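Fruit Sorting Table - Layout Working Meeting
Minutes, Jan 27, 2020

Present: Leidy Usuga (chair), Marleny Ticona (minutes), packing and stores staff
Apologies: El Ouafi office

1. Previous minutes

Accepted with one correction. Under item 4, the paper supplier should read Adance, not Skorolar. Skorolar supplies tape only.

2. Table covering

The large table is covered in brown kraft paper. The Adance roll has been in use since the start of January and handles better than the old white stock. It takes a pencil line and lies flat once the ends are held down. L. Usuga asked that the paper be changed when the surface no longer wipes clean, with no fixed interval. Agreed.

The question of a second layer underneath was raised again. Stores tried it on the small table and found that the top sheet crept when a tray was pushed across it. Single layer to continue. 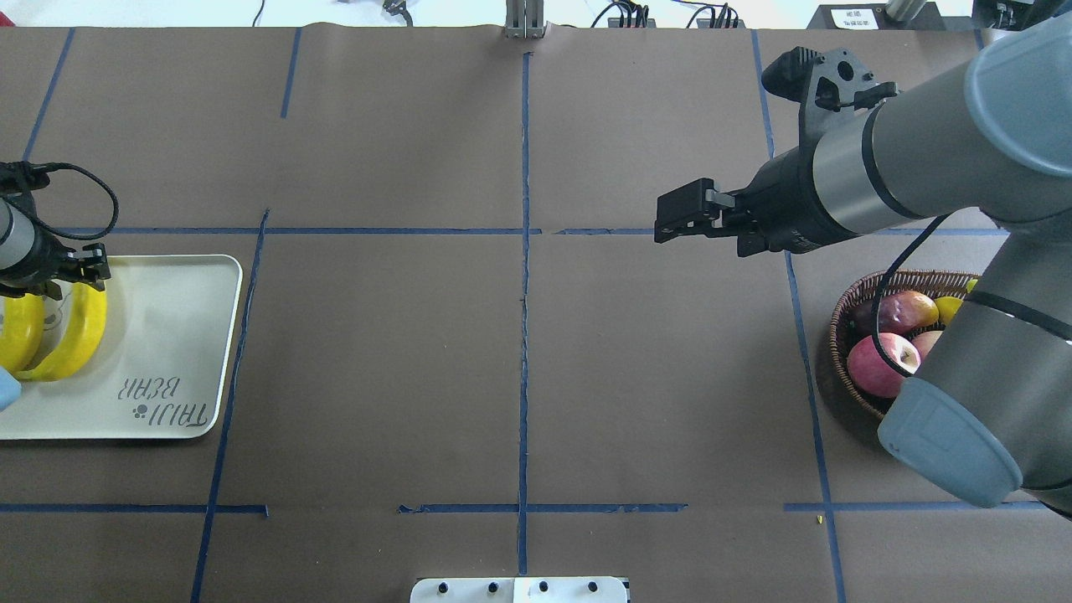 3. Cell layout

The grid stays as the working layout until the end of the trial. Cells are to be set out from the center line, which goes down first and governs everything else. The horizontals follow, then the outer verticals. M. Ticona noted that the outer verticals have been laid at an angle and that the center line has a slight wave in it. With the cream tray on the left holding the bananas and the basket on the right, the angled lines pass beside both, so the tray and basket positions can still be read from the tape. It was agreed that the angles are acceptable for placing goods but not for measuring. Anyone taking a measurement is to use the steel rule from the table edge.

Cell names were discussed. Letters across and numbers down were preferred to colors. Labels will be kept on the wall sheet and not written on the paper.

4. Trays and baskets

Trays go on the left and baskets on the right. Stores holds 49 trays against a list figure of 50. The missing one is thought to be at the El Ouafi office and will be asked for. Trays are to be wiped before they go back on the shelf and stacked no higher than the marked line on the upright.

Tekari has quoted for a deeper basket, order code 248. The sample was judged too tall, as short staff could not see the bottom without leaning over the next cell. Stores to ask whether a lower version is made.

Soft fruit is not to be placed in a basket under hard fruit. This was in the first work sheet and was dropped from the second by mistake. To be put back. 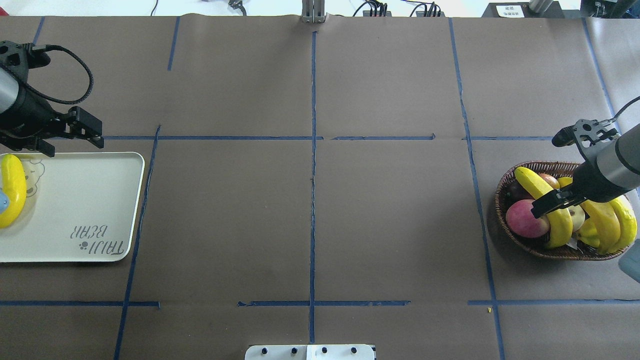

The tray position was also looked at from the point of view of reach. At present the person on the left side has the shorter reach and the person on the right has to turn. A change of sides was proposed and deferred to the next meeting, pending a trial with both people standing.

5. Tape

Blue painter's tape remains the standard. The cloth tape offered by Skorolar was tested on an offcut and pulled the face of the paper away on removal. Rejected.

Usage for the period was more than 200 feet, which is above plan. Most of it went on lines that were taken up and laid again after the cell width was changed. No further change of width is to be made without a note to stores.

Tape is to be cut with the scissors kept in the drawer. Hand tearing leaves a ragged end, and the narrow strips torn lengthwise are worse, with notches down the side.
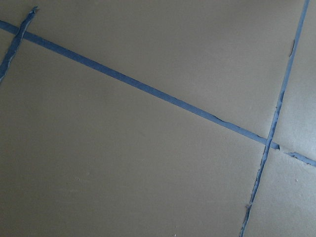

Leidy Usuga objected that a torn edge does no harm where the line only separates one cell from the next, and that scissors should be required for the center line alone. After some discussion the wording was changed to "cut where the line is used for alignment, torn ends allowed elsewhere." Strips torn lengthwise are to be replaced when the paper is next changed.

Gaps in the horizontals were accepted, provided that the two sides of a gap line up by eye.

6. Actions

Stores - ask El Ouafi office for the missing tray.
Stores - ask Tekari about a lower basket.
M. Ticona - restore the soft fruit line to the work sheet and post the cell names on the wall sheet.
L. Usuga - arrange the standing trial for item 4.

7. Other business

The drawer under the table sticks. To be reported to maintenance.

Next meeting to be set once the basket reply is in.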